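Notebook, 2nd October, kitchen tasks (Peltholm bench)

Plates into the rack, mugs on the tree. Left arm gets the plates, as usual. 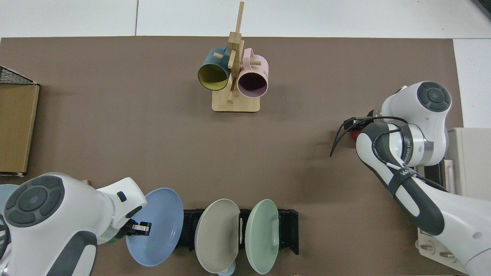

Counts
Target for this task is 500 episodes. We stand at 205 kept, 12 thrown out today. Ibrahim wants the bad ones saved in their own folder in case the model can learn from them. I suspect it will learn to be me.

What went wrong
Mostly plates. I come in too flat, the rim catches a divider, and then I spend ten seconds wiggling, which the policy will copy faithfully and forever. New rule: if the wiggle lasts longer than a breath, stop and redo. Zane has a much cleaner approach, tipping the plate upright well before the rack. Copy Zane.

Plate order
Fatima spotted that I fill the slots from the same end every time. Guilty. From Monday, draw the first slot from the cup of paper slips - yes, really.

To do
Relabel the August episodes, half still say "dish" where the rest say "plate".
Ask Amber if the mugs should start in different places.
Get a better chair.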